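Shared Spaces Need Written Rules, and the Rules Should Be Short

Opinion
By Mahsa Ranjbar

Over the past decade the Skerton Community Workshop has grown from a single rented room into a building used by 608 registered members. It now houses a woodworking shop, a sewing room, a small print studio and a general purpose hall. Growth of this kind is welcome. It has also exposed a weakness in the way the workshop is run, and the board should address it before the new membership year begins in January.

The weakness is that most of the rules governing the shared rooms have never been written down. They are carried in the memories of long-standing members, who pass them on when they happen to be present. A person who joins in the spring and attends in the evenings may never meet anyone able to explain that the long bench by the windows must be cleared by 9 p.m., or that the print studio sink is reserved for water-based inks. When the rule is broken, the correction often arrives as a reprimand.

In a submission to the board last year, Rostam Shahbazi argued that unwritten custom is a sign of trust, and that a building full of notices is a building in which people have stopped talking to one another. His view deserves respect. Many members joined precisely to escape the kind of workplace where every door carries a laminated warning. Custom, however, works best among people who see each other often. With 16 separate user groups on the timetable, that condition no longer holds.

The cost of the present arrangement falls unevenly. Established members lose very little. They know which cupboard holds the spare clamps and whom to telephone when the heating fails. Newer members, and those whose first language is not English, bear most of the burden. Pouran Fallahi, who coordinates the sewing room, reported that 5 of the last 6 people to leave her group gave the same explanation: they were never certain what was allowed, and they disliked asking.

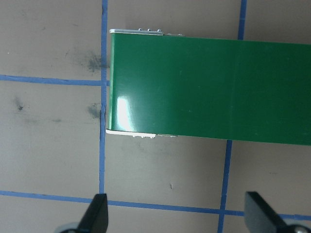 A sound rule for a shared room should be visible at the point where it applies. The present handbook, which exists only as a file on the office computer, fails this test entirely. A member standing at a bench with an hour to spare will not walk to the office to read page eleven. Marks made on the surface itself are far more useful. Blue painter's tape laid out as a grid on a pale work surface gives everyone at it a set of lines to refer to, even with a long, glossy green piece lying at a slight angle across the middle. The tape does not say what the lines are for, and a short written notice must supply that, but the two together achieve more than a handbook. The same principle could be applied to shelving, to floor areas that must be kept open, and to the storage bays in the corridor.

Length matters as much as placement. The draft code circulated by Kianoush Moradi ran to many pages and attempted to foresee every possible dispute, including the ownership of offcuts and the correct way to label a jar. It was careful work – perhaps too careful – and few members finished reading it. A code that is not read has no more force than a custom that is not spoken. The board would do well to limit each room to a single sheet, in large type, with the name of the person responsible for keeping it current.

The neighboring center at Tenia offers a useful comparison. Its rooms are governed by one-page notices that are reviewed every year at an open meeting. Rules that no member is willing to defend are removed. Tala Bataineh, who managed that process for several years, has noted that the first review struck out nearly as many rules as it kept. Disagreement at those meetings was sometimes sharp, but it took place in the open and it was settled there.

Some will object that written rules invite rigid enforcement. The risk is real, particularly where a rule is old and its purpose has been forgotten. The annual review is the proper safeguard, and it should be adopted at the same time as the notices themselves. The board should also state plainly that a first breach by a new member calls for an explanation and nothing further.

The proposal before the board requires little money. It requires a decision, and the time of a few people in each room who know how that room is used. The next ordinary meeting would be a suitable occasion to begin, starting with the general purpose hall, where the complaints have been most frequent.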